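## 4. Setting up the practice scene

Before you run anything on the real Skadonley bench, go through this section in the simulator. The practice scene uses the same two-arm layout and the same control files as the hardware, so most of what you save here carries over. Allow one afternoon the first time.

You need the Grovance simulator installed (Section 2) and a license file in place (Section 3). If you bought the bench through Rutport, your license came on the card inside the lid of the controller box.

### 4.1 Load the scene

1. Start Grovance and wait for the status line to read **Ready**.
2. Choose **File > Open Scene** and select `two_arm_table`.
3. In the **Arms** panel, check that both arms are listed as **Left** and **Right**. If you see only one, close the scene and open it again.
4. Press **Home**. Both arms move to their rest positions.
5. Set **Physics** to **On**. Objects will not respond to contact while it is off.

> **Note:** The first load builds a cache of nearly 700 files and can take several minutes. Later loads are much faster. Do not force the program to quit while the progress bar is showing, even if it seems stuck.

### 4.2 Choose a view

The simulator comes with several fixed views. Use **Overhead** for placing objects and for judging how close the two arms are to each other. Use **Side** when you are setting heights.

1. Press **V** to step through the views until you reach **Overhead**.
2. Scroll to zoom. Hold the right mouse button to pan.
3. Leave **Shadows** on. They make it easier to tell how high a gripper is above the table when you are looking straight down.
4. Press **Shift+V** to save the view under a name of your own.

Saved views belong to the scene, so they will not appear if you open a different one. You can copy them across with **View > Import**.

### 4.3 Place the mat and the objects

The mat marks the work area for the pick exercises. It does not have to be square to the table. The exercises read its position and angle each time they start, and a slight tilt is fine.

1. Select **Mat** in the object list and drag it to the upper part of the table.
2. Add the objects you want from the **Parts** drawer. For a first try, use one small block and one cylinder.
3. Drag the block onto the mat. Leave the cylinder on the bare table.
4. If you want loose pieces on the table as well, choose **Add > Scatter** and pick a size. Small pieces are useful for checking whether an arm brushes the surface on its way past.
5. Press **Settle**. Anything placed slightly above the table drops to the surface.

A cylinder may be placed upright or on its side. On its side it can roll when something touches it, so keep it away from the mat until you have a pick that works every time.
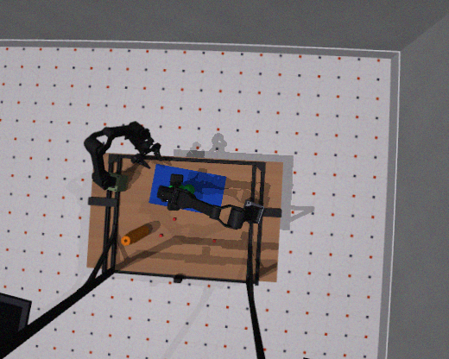 Once the objects have settled, save the layout with **Scene > Save Layout**. Use a short name without spaces. The layout holds object positions only; arm positions are saved separately as poses.

**Caution:** Loading a layout while an arm is holding something will drop the held object where it is. Open the gripper and press **Home** first.

### 4.4 Make a first pick

Work with one arm at a time until you are used to the controls. These steps use the right arm and the block.

1. In the **Arms** panel, select **Right** and set **Left** to **Hold**.
2. Set **Speed** to 23 percent. This is slow enough to follow and fast enough that you will not lose patience with it.
3. Use the arrow keys to bring the gripper over the block.
4. Switch to the **Side** view and lower the arm with **Page Down**. Stop when the fingers are level with the middle of the block.
5. Press **G** to close the gripper.
6. Raise the arm with **Page Up**. If the block comes up too, save the position as a pose with **Ctrl+P**.
7. Lower the arm again, press **G** to open, and press **Home**.

If the block slips, look at it from the overhead view before changing any settings. The usual cause is a gripper that is turned a few degrees away from the sides of the block. Rotate the wrist with **Q** and **E** and try again. Raising the grip force should be the last thing you change – it hides alignment problems that will come back on the real bench.

### 4.5 Using both arms

When both arms are active, the simulator checks the distance between them on every step and stops them if they get too close. A stop shows as a yellow bar across the top of the window.

To clear a stop:

1. Press **Esc** once. Pressing it twice closes the exercise.
2. Choose the arm that moved last and press **Back** until the yellow bar goes away.
3. Press **Resume**.

Do not turn off **Distance Check** to get through an exercise. The setting is saved with the pose file, and the same file sent to the hardware will run without the check.

### 4.6 Known problems in this version

- The **Sin** motion option (smooth back-and-forth movement, used in the warm-up exercise) ignores the speed setting on the left arm. Set the speed again after starting it. A fix is planned for the September release.
- Layouts with more than four scattered pieces may load with one piece missing. Press **Settle** and reload.
- On computers with 2 monitors, the **Parts** drawer sometimes opens off screen. **Window > Reset** brings it back.

Section revised May 31, 2021, by Mitali Sultana. Steps checked on the bench by Isauro Palacios.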